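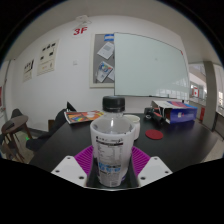
Erkov hand-held gripper, ridged fingers – first proper go

Posted 2022-12-06 in grippers

Right, quick one because I've got to give the thing back on Friday. Meant to be a short note and it's got long. Sorry for the state of it.

What I've been comparing: the Erkov hand-held, with the magenta ridged fingers, against my old Inarum, which has flat grey pads and which I've had since February. Both are the sort you squeeze yourself, with a camera looking down at the fingers, so you can record yourself doing a job and feed the recordings to an arm later. Same black table for both, same objects, same me.

Setup

Quick. Two plates, three screw holes showing on each, fingers go on the plates. Swapped a pair in under five minutes and that included dropping a screw on the floor and crawling after it. The Inarum wants a hex key in a size I never have.

The lead could be longer. I ended up moving the laptop round the table twice a session. Not the end of the world.

Fingers

Main reason to buy it. The ridges are close together and soft enough to give a bit. On a clear plastic bottle with a paper-thin label you can feel them bite before the bottle starts to crumple, and that's the bit my old flat pads never managed. With those you either slid down the taper or squashed it. I did 132 lifts with the bottle on the Erkov over three evenings, 5 drops. The Inarum dropped it 19 times in the same number. I was tired for the last lot of both so call it fair.

Where you grab matters a lot. Lower half of the bottle, good. Up by the shoulder, rubbish, the fingers ride up the slope and you get a slow tilt you don't notice until it's gone over. Cap on its own is fine – the ribs on the cap and the ridges on the fingers sort of mesh. Didn't try unscrewing it one handed, would want a second gripper.

Cup: no trouble at all on the outside. By the rim it was ok if you came in dead level, otherwise one finger gets there first and shoves it along.

Coaster: no. Flat on the table, neither gripper can get under it. The Erkov fingers are too thick at the tip. I got it up a few times by dragging it over the table edge and pinching, which is cheating. If your job is flat things get something with a nail on it.

Magazine, same story but a bit better, you can push down on a corner and it buckles into the ridges. Bends the pages.

Cardboard box, fine by the flaps. Too wide to take by the body.

Camera view

Wide. Very wide. With a bottle held upright I get both fingers, the table and the wall behind right up to the ceiling, and out to the windows at the far side. Corners go black, and there's a bluish fringe on the curve where the picture stops. Doesn't bother me, and the tracking seemed to like having so much wall to look at. Posters, noticeboard, big red 3F, all useful stuff for it to hang on to. When I turned round and worked facing a plain partition it lost its place a lot more.

Small print is hopeless though. The nutrition table on the bottle label is just grey fuzz. If you were hoping to read labels off the same camera, don't. The Inarum is narrower and a touch sharper in the middle but you lose sight of anything beside the object, so you end up swinging your arm about to find the next thing.

One moan – the thing you're holding sits right in the middle and blocks what's straight behind it. A bottle hides half a cup. You get used to leaning out to the side before you go in, but then that lean is in all your recordings, and the arm learns it too. I've got 401 recordings now and I'd say most of them have the lean in. Rasa Rozīte pointed it out when she was going through them, I hadn't noticed.

Magenta

Thought it was a daft colour. Have come round. It stands out from everything on a black table, and picking the fingers out in software was easy, one colour threshold and done. The grey pads on the Inarum vanish against half the things I own.

Comfort

Heavier at the front than I'd like. Twenty minutes and my wrist knows about it. Trigger is smooth, no gritty feel, and it springs back on its own. The grip is made for a bigger hand than mine, Rasa had the same complaint. Wrapped some bar tape round and that helped.

On the arm

Only had one afternoon on the Costa arm with the matching fingers so don't read much into it. Used Darnurano to turn the recordings into something it could run. Bottle pick worked more often than not. It did the lean, obviously. Cup was hit and miss, mostly it came in too low. Want another go with cleaner recordings before I say if that's the gripper or me. Probbaly me.

Good

Fingers grip without crushing
Easy to swap
Huge view
Colour

Not so good

Front heavy
Short lead
Useless on flat things
Can't read small text through it

Would I buy it? Yes for bottles, cups, boxes, that kind of general table stuff. If you've already got the Inarum and you mostly handle hard square things i wouldn't rush, the pads are fine for that and the spare sets are cheaper. I'm going to ask if I can hang on to the Erkov another week and redo the cup with the bar tape on.

Edit: someone asked about finger wear. Slight polish on the tips of the ridges on the left one, nothing torn. Will look again when it's had more use.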